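Subject: Re: [cotside-list] Shared kitchen, October hours

> Is the kitchen at Bendard Street still closing at 8? The sheet on the door says 16:00 and I have 50 jars to fill.

The sheet is old. Closing is 8 p.m. through October. The door code is still 1329, and the back gate sticks, so pull it hard.

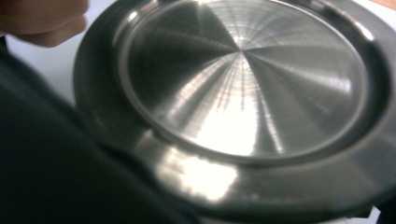
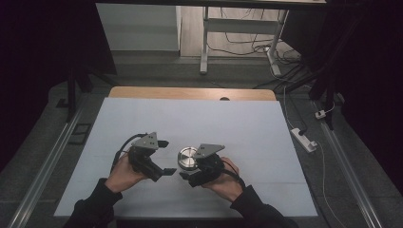

For the jars, book both burners on the left. The right one is slow to light and Durrani can't send a part until next month. Lids are on the second shelf, labels in the drawer under it. Please wipe down the counter and take your own trash out, as the bin pickup has moved to mornings.

Cotside kitchen desk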